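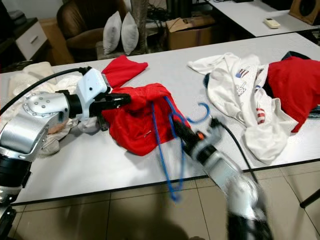

Red garment with its blue hanger, two grippers at work.

Which Edge Would You Sit On? Pool Coping Compared
Project report, Dionysis Karamanlidis and Maite Echevarría
Last updated January 3, 2020

Okay, so coping is the strip that runs around the top edge of a pool, where the shell stops and the deck starts. I had swum in pools my whole life and never known it had a name! Maite knew, because her family redid theirs, and that's how we ended up with this topic (my first choice was pond filters, which I'm saving for next term).

We wanted to find out which coping material a regular family would pick if cost, comfort and looks all counted. We went with poured concrete, natural stone, brick and a molded composite called Pletex. I'd hoped to add a second composite from Drovik, but the sample never got to us, so it's out of the results and I've taken it out of the tables too.

Prices first. For a plain rectangular pool, the concrete quote came in at $900 and the brick was close behind. Stone was quoted at roughly $2000, and that was before the corners, which have to be cut separately. Pletex landed in between, but the supplier would only sell full-length pieces, so a small pool pays for a lot of offcuts. I argued for counting that waste in the price and Maite argued against it. We counted it. 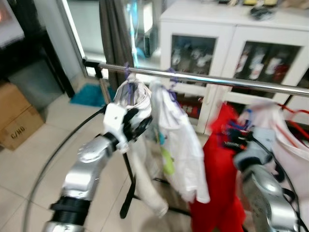

Comfort was the fun part. In November we set up a sample of each material on blocks at sitting height and got 7 people from our section to sit on every one in swimwear for 6 minutes (it was chilly, and I owe them all a hot chocolate). Brick did badly. Everybody mentioned the joints, and Gheorghița Sima wrote "cheese grater" on her sheet, underlined. The rounded Pletex edge got the best scores by a mile, and stone did fine once we flipped it over to the honed side, which we should have done from the start. I kept the first round of stone scores in the appendix so you can see the difference.

Looks are harder to grade and I don't totally trust our numbers. We showed people the samples dry and then splashed them from a bucket, and a couple of the scores swapped completely! Wet stone is gorgeous. Wet concrete looks like a parking lot, sorry.
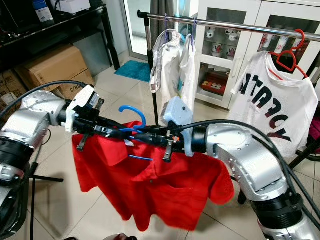
Red collared shirt up on the blue hanger.

If I had to choose for my own backyard I'd go with the composite, and Maite would still spend the extra on stone. Toshio Higuchi read our draft and asked what happens to each material after a few winters. Fair question, and we don't have an answer yet. We left one piece of everything outside behind the Arthur building, so the next group can go check on them. Please don't move the brick one, it's holding the tarp down.

14 shares
3 comments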